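How do you decide which recordings with a hand-held gripper must be thrown away?

Asked by Gebreyes, 15 September 2019

Hello all. I record short tasks with a pair of hand-held grippers, at home, for training a robot arm later. I have 453 recordings until now and my written rules are too weak. My rule says only "discard if the grasp is bad", but my cousin and I do not agree what is bad.
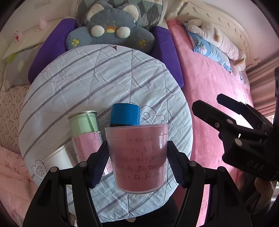

Holding the pink cup, second gripper open at the right.

For such a grasp I would say good, because the pads are on both sides. He wants to discard all clear or frosted objects, and also all recordings where a hand is visible. Is there some common practice? I would like to fix the rules before December.

2 answers

Fasil Beyene
I don't know an official standard for this, so I tell you what we wrote for ourselves. Please separate two questions. First, is the recording valid? It is not valid if the view is blocked for most of the task, if the fingers were pushed by the other hand, or if there is something private in it. Second, did the task succeed? A dropped cup can be a valid recording. Mark it as failed and keep it.
Frosted objects I would keep, with a label. Your robot will meet them also. Visible hands we allow, but faces never. And check papers with handwriting and stickers with barcodes before you share anything outside. Labels on jars are easy to forget.
For disagreement: both of you judge the same recordings alone, then compare, and change the rule text where you differ.

Skallen
just delete the bad ones, you will feel it after the first 5 or so. more data is better anyway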